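Home Local Business Technology Contact

Laundry firm Womesar sets budget for folding equipment

April
By the business desk

Womesar, the commercial laundry in Trivonthorpe, has approved a plan to buy two-armed folding stations for its uniform and workwear line, with the first order expected before the end of the summer.

The company will purchase 5 stations in the first phase. If they meet its targets for a full quarter, another 5 will follow next year. The plan includes a 15 percent reserve for spare parts, mainly gripper fingers and motor cables, and assumes a working life of 7 years for each station.

Two suppliers, Skikislow and Ondrejka, have been asked for final quotes. Skikislow sells its stations outright and charges separately for service calls. Ondrejka has offered a lease with maintenance included, at a higher monthly cost. Womesar said it would compare the two on total cost over the full working life, including training and the electrical work each would require.

The laundry's sheets and tablecloths already go through flat ironers and mechanical folders. T-shirts, smocks and work pants are still folded by hand, and the company said that part of the plant has held back new contracts. Employees on the folding tables will be moved to inspection and packing, and no layoffs are planned. Hand folding will continue on the evening shift through the first phase.

Floor preparation is a separate line in the budget. Womesar plans to put in overhead power drops and covered cable channels before any station is delivered, along with new tables set at a fixed height. A T-shirt spread between two arms takes up a good length of tabletop, and a power strip on the carpet with black cords looping out of it would not pass the plant's own safety rules, so each station will get its own circuit and a marked work area. Quotes for the electrical work are due in May.
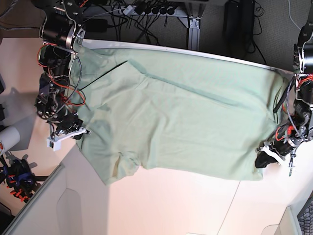
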